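Visit report: open day at Dijkstra, and what it means for our equipment plan

Posted 09/01/2025

Nele Jansen and I drove over to the Dijkstra open day to look at equipment for the repacking area. We went with a short list of questions and a draft budget that had been sitting in a spreadsheet since April. This report is for the people who have to sign off on the purchase, and for anyone at Larden who will end up working next to whatever we buy.

What we went for

We repack plastic tubs and containers by hand at two stations. The plan was to automate one of them next year and leave the other alone. Before asking for quotes we wanted to see working cells, talk to people who run them, and find out which costs are missing from our sheet. Quite a few were.

The morning

Registration was slow. The parking lot was full when we arrived and we ended up on the grass behind the loading docks. The welcome talk was mostly company history and we skipped the second half to get a look at the floor before the crowd did.

Behrouz Dehghan took our group through the main hall. He has been on the integration side for a long time and answered questions directly, including the ones about price. His main point was that buyers spend months comparing arms and then pick the gripper in an afternoon. For our kind of work he would do it the other way around. The arm has to reach and lift, and most of them will do that with our containers. The fingers and pads are where parts get dropped, scratched or squeezed out of shape.

Sarix had a table at the end of the hall with finger sets and pad material. They sell replacement foam pads in packs of 10 for 499, before tax. I asked how long a pad lasts and was told it depends on the part, the grip force and how clean the part is. That is fair, but it is no use for a budget, so we need to find out for ourselves. Nele took the price sheet and a sample of two foam grades. The softer one marks less and wears faster.

We also asked about smooth containers with a ridge or lip. The advice was to grip on the flat faces and stay off the ridge wherever possible, and to test with the real lids on. Bring your own parts, they said. We had brought none, which was a mistake. Next time we take a crate.

The Clestalis session

After lunch there was a session on planning, run by Nathalie Goossens from Clestalis. It was the most useful part of the day. She went through a purchase from first quote to sign-off and put a line on the board for every invoice that came in. The arm itself was well under half of the total. The rest was grippers, guarding, floor work, power, a safety assessment, training, and time lost while the cell was being set up.

Her advice on timing was to allow 18 months from the first serious quote to a cell the operators trust. Our draft says one year. Joris Cuypers warned us about this in the spring and I think he was right.

She also recommended doing a round of gripping by hand before buying anything. You hold the gripper yourself, pick up the parts, turn them, set them down, and write down where it goes wrong. It costs very little and can be done in an office. Eglė Jõgi, who sat next to us, had done this at her own site and changed her finger choice after it. She had budgeted for one set of fingers and ended up ordering a second, wider set for the large containers.

What was missing from our sheet

Spare pads and a second set of fingers. We had zero for both.

Electrical work. The wall where we want the cell has outlets but no suitable supply.

A maintenance contract after the first year. Quotes vary a lot and some leave out travel.

Scrap during the trial period. Clear and tinted plastic shows every scratch, and customers send it back.

Operator time. Training was in the draft, but the hours for covering the other station during training were not.

What we propose

Hold off on the arm quote. Do the hand tests first, with our own tubs, including the large ones and the ones with lids. Record the grip position and any marks on the plastic for each part. When that is done, pick the fingers and pads, and ask for arm quotes that match.

Move the target date back by six months and say so now. Put the pads on a separate line as a running cost, where they belong, and keep them out of the one-time total.

I will update the spreadsheet and send it around. Nele is talking to the electrician about the wall. If anyone wants the Sarix price sheet or my notes from the Clestalis session, both are in the shared folder. 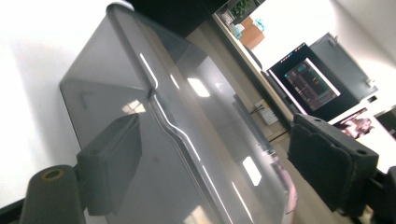 Gripping a large smoky-gray container between foam pads.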